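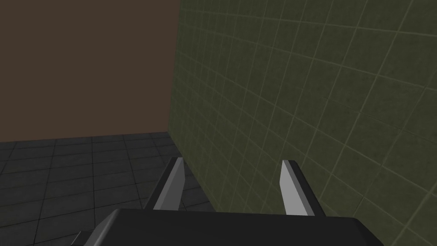 The Gara two-finger gripper, open, seen from its wrist camera in the simulated tile room.

Review: Gara gripper kit with the Gomimus simulator
Posted Sat 14 May

I bought the Gara kit for an arm I'm building on a bench at the Calloway shared workshop. The kit is 400 dollars and comes with the gripper parts, the wrist camera mount and a license for Gomimus, the simulator. The arm itself is my own build, so this review covers the gripper and the software only.

Assembly took 2 evenings. The palm housing goes together with small screws that all look alike and aren't, so sort them before you start. One of the finger bases needed light filing before it would seat. The printed guide skips the cable routing completely. I found a diagram in the Redorance forum and used that.

Gomimus is the better half of the purchase. You load the gripper model, pick a room and drive the arm from the same control script you'll run on the bench. I spent most of my time in the tiled room, working on approach angles with the fingers open and nothing in them. The wrist view is the one to use for this. With the palm across the bottom and a finger on each side, I could tell when I was coming in crooked, and the grout lines made a decent reference for tilt.

The plain walls are harder. Facing a flat brown surface I had nothing to judge distance by, and I ended up reading the numbers off the side panel.

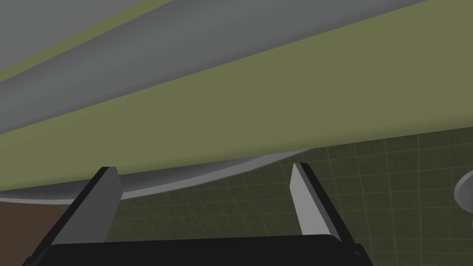
Getting in close under larger shapes is where I had the most trouble. A curved lip is hard to read from below, and the camera angle can't be changed without editing the config file. I moved the mount forward in the model and then did the same on the real one – easy enough, though it should be a setting.

Loading a room is slow on my old laptop. Once it's up, it runs fine. The lighting is soft and even everywhere, nothing like the workshop, so don't expect anything you tune by eye to carry over without changes. My finger spacing values carried over as they were. My camera exposure did not.

Support answered 2 emails, both within a day. The second answer was a link to the page I had already read.

If you already own a gripper, Gomimus is sold alone for 200 dollars and I would buy that. If you need both, the kit is fair for the price. Get a better screwdriver than the one in the box.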